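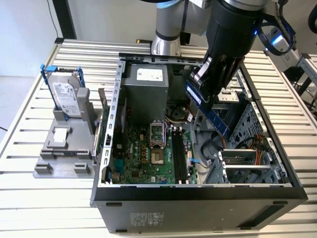
Section 4: Choosing and setting up chores for the bench cell

4.1 Before you start

Most people who write to us at Flendwood want to know one thing: will it do the job I bought it for? The answer depends on the job. This section sets out which chores the Direl cell can be left to do, which it can do with someone nearby, and which should stay with a person for now. It then takes you through the set-up of one chore from the second group, fitting and removing memory in a desktop computer.

You should have finished Section 3 (levelling, cable runs and the emergency stop test). Do not go on if the stop test failed or was skipped.

4.2 What the cell can do today

Group A: may run unattended
Moving like parts from one tray to another
Sorting drives already held in caddies
Placing rubber feet, caps and plugs in a fixed jig

Group B: may run with a trained person in the room
Removing and fitting memory modules
Lifting out expansion cards once the screws are out
Pulling drives from a bay with a release tab

Group C: not supported
Unplugging power bundles and ribbon cables
Handling bare processors
Removing side panels from cases of mixed make
Folding cloth, loading a dishwasher, wiping down a bench

Customers often ask about the last line of Group C. The arms can pick up a tea towel and they can put a plate in a rack. They do it slowly and they drop things. In our tests at the Drummont workshop the cell folded 43 towels in a shift that a person would have finished before the first tea break. We don't offer a household task pack and have no date for one.

Cloth and cables give trouble for the same reason. They change shape when touched, and the cell has to look again after every move. A memory module is stiff, and it goes in one way round.

4.3 Setting up the memory chore

You will need: one desktop computer with the side panel already removed, the module tray, an earthing lead, and two known good modules of the right type.

1. Switch the computer off at the wall and unplug it. Hold the power button in for 8 seconds.

2. Lay the tower on its side on the slatted bench with the open side up. Clamp it at two corners. A case that can slide will slide.

3. Clip the earthing lead to bare metal on the case.

4. Tuck loose cables away from the memory slots. The gripper needs a clear path straight down. If a cable springs back, tie it.

5. Open the latches at the ends of both slots by hand. The cell can close a latch by pushing the module home, but it can't reliably open a stiff one.

6. On the panel, choose Chores, then Memory, then Teach. Guide the arm to a point directly over the first slot and press Save. Do the same for the second slot.

7. Set the grip force to Low. Set the push limit to the figure on the board maker's data sheet. If you can't find one, stop and ask us.

8. Run the chore once at quarter speed with no module in the gripper. Watch the fingers clear the sides of the case on the way in and on the way out.

9. Load one module in the tray and run again at quarter speed. Keep a hand on the stop button.

10. Check by eye that both latches have closed and that the module is level. Repeat for the second slot.

CAUTION: If the processor socket is open and empty, fit a socket cover before step 6. The pins bend at a touch and can't be put right by the cell.

CAUTION: Do not reach into the case while either arm is powered, even if it is standing still.

NOTE: A module that goes in crooked will usually trip the push limit. The arm then backs off and waits. Do not raise the limit to get past this. Take the module out, check the notch and start again from step 8.

4.4 How fast will it be?

Slower than you are. A practised technician will beat the cell on any single machine. It makes sense where the same model of case comes in again and again. One site, Valtonen, put 3,500 modules through its cell before the finger pads needed changing. We suggest checking the pads every 500 modules and changing them as soon as the surface looks shiny.

If your cases come in mixed, expect to teach the slot positions again for each model. Saved positions can be named and called back from the Chores menu. Use the model number as the name.

4.5 Getting help

Send the chore log and the model of the case to Jovita Hinojosa on the support desk. Logs are kept on the cell until the next restart, so save a copy before you switch off. The November update adds a setting to keep them longer; see Section 9.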